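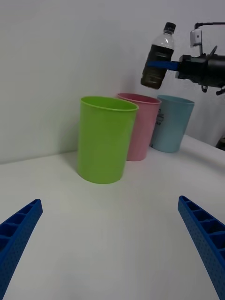
## 6.3 Two-arm pour cell: daily check of the blue fingers

Applies to Jorko cells with wrist cameras on both arms. Run it before the first pour of the shift and after any finger change.

1. Set the cups upright on the table, close together, with the green cup nearest the cup arm.
2. Close the bottle arm on a capped bottle, around the middle. Leave the cap on until step 6.
3. Check the camera cable on the bottle arm. It must arc freely above the gripper – a tight cable pulls the camera out of line.
4. Jog the cup arm toward the green cup with its fingers open. Both fingers must show in the wrist view, one on each side of the cup.
5. If one finger is missing from the view, loosen the camera bracket, turn it, tighten it and run routine 265.
6. Hold the bottle for 14 seconds. If it slips, replace both fingers as a pair (part 698).

**Caution:** Keep hands off the table while either arm is powered. The stop button halts both arms but does not open the grippers.

**Note:** Fault 403 at step 4 means the cup was not found. Wipe the lens with a dry cloth and repeat the step.

Finger wear limits are listed in the Huvard parts sheet, July issue.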